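회사 소개

Skillance는 로봇에게 시범을 보여 주는 회사입니다. 더 정확히는, 같은 시범을 로봇이 알아들을 때까지 보여 주고 그 기록을 모아 학습용 데이터로 납품합니다. 로봇을 만들지는 않습니다. 똑똑하게 만든다고 장담하지도 않습니다. 그 부분은 고객사 연구팀의 몫이고, 잘 안 되면 대개 저희 데이터 탓이라는 전화가 옵니다. 절반쯤은 맞는 말씀입니다.

시작

첫 사무실은 Butoddale 상가 2층, 세탁소 바로 위였습니다. 직원은 네 명, 책상은 세 개였고 첫 과제는 컵을 옮기는 동작 4000회였습니다. 납품을 마친 뒤 한동안 회사 안에서는 아무도 컵을 한 번에 집지 못했습니다. 지금은 직원이 11명이고 책상도 사람 수만큼 있습니다.

하는 일

작업자가 원격 조종 장치로 로봇 팔을 움직이면 관절 각도와 그리퍼 상태, 카메라 영상이 함께 저장됩니다. 이 한 묶음을 저희는 '한 판'이라고 부릅니다. 실패한 판도 버리지 않고 따로 표시해 둡니다. 고객사에서 실패 데이터를 따로 주문하시는 경우가 있는데, 이 품목만큼은 재고가 부족했던 적이 없습니다.

실물 작업과 시뮬레이션 작업을 모두 합니다. 시뮬레이션용 장면은 사내 도구인 Muken으로 꾸밉니다. 물건의 종류와 위치, 방향을 판마다 바꾸고, 집어야 할 물건 곁에 상관없는 물건도 일부러 늘어놓습니다. 실제 집의 책상이 그렇기 때문입니다. 현재 등록된 장면은 143개이며, 그중 44개는 Danzer 과제를 위해 만들었습니다. 사무용품과 전자기기가 놓인 탁자에서 물건을 찾아 집는 과제입니다.

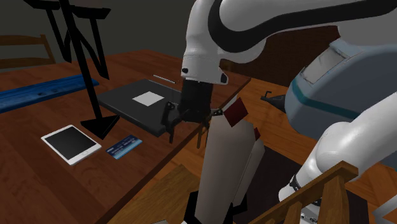
시뮬레이션 탁자 장면. 닫힌 노트북 앞쪽에 태블릿과 파란 카드가 놓여 있고, 그리퍼는 열린 상태.

납작한 물건은 작업자들이 가장 싫어하는 품목입니다. 카드 한 장을 탁자에서 들어 올리는 요령을 두고 점심시간 내내 토론한 적도 있습니다. 결론은 나지 않았고 그날 오후의 데이터에는 두 학파의 방식이 모두 들어 있습니다.

검수

모든 판은 조종한 사람이 아닌 다른 작업자가 다시 봅니다. 동작이 중간에 끊겼거나 지시문과 맞지 않으면 돌려보냅니다. '파란 카드를 집으세요'라고 적혀 있는데 펜을 집었다면, 아무리 우아하게 집었어도 반려입니다.

함께 일하실 분

로봇 경력은 보지 않습니다. 같은 동작을 오전 내내 반복하고도 오후에 같은 속도로 이어 갈 수 있는 분이면 좋겠습니다. 수습 기간에는 시뮬레이션부터 시작합니다. 신입 모집은 매년 6월이며, 지원서는 문의 페이지에서 받습니다.

최종 수정: 2019년 11월 2일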